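Hot water system FAQ
By Naomi Biwott, Trumside Plumbing
Last updated: September

What temperature should the tank be set to?
Storage tanks need to hold at least 60 °C to control bacteria. A tempering valve then limits bathroom outlets to 50 °C.

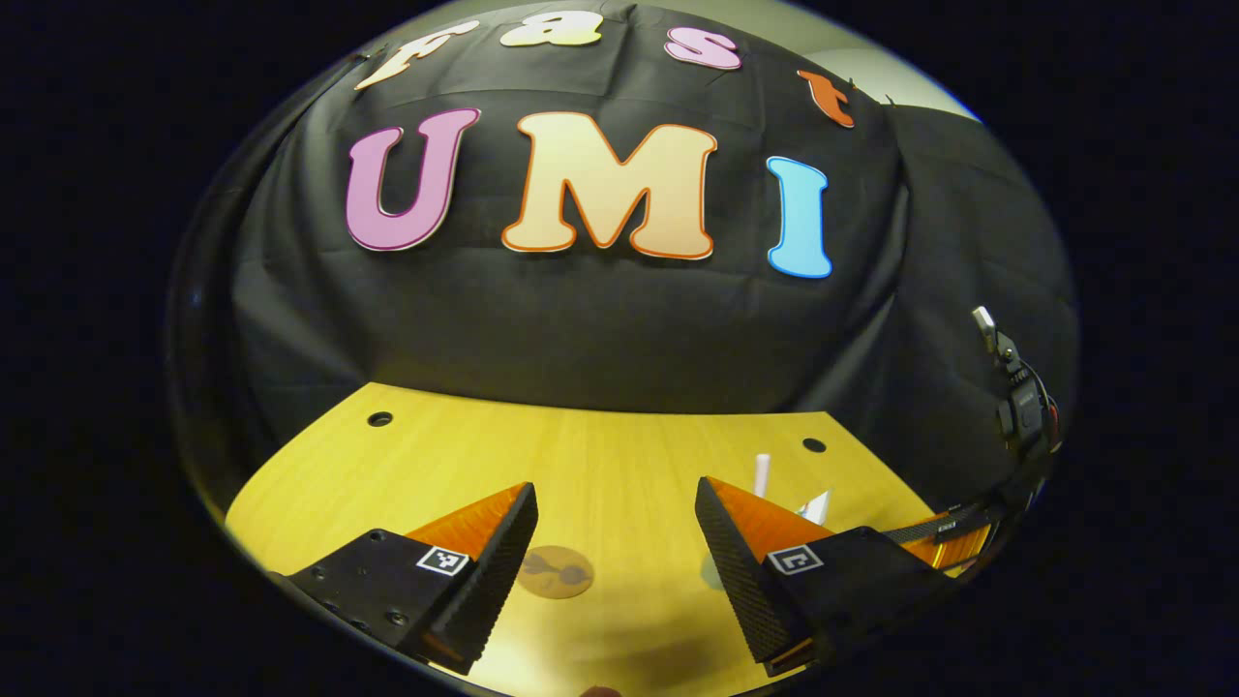
How often is the relief valve tested?
Every six months. Lift the lever gently for a few seconds – water should run from the drain line, then stop when the lever is lowered.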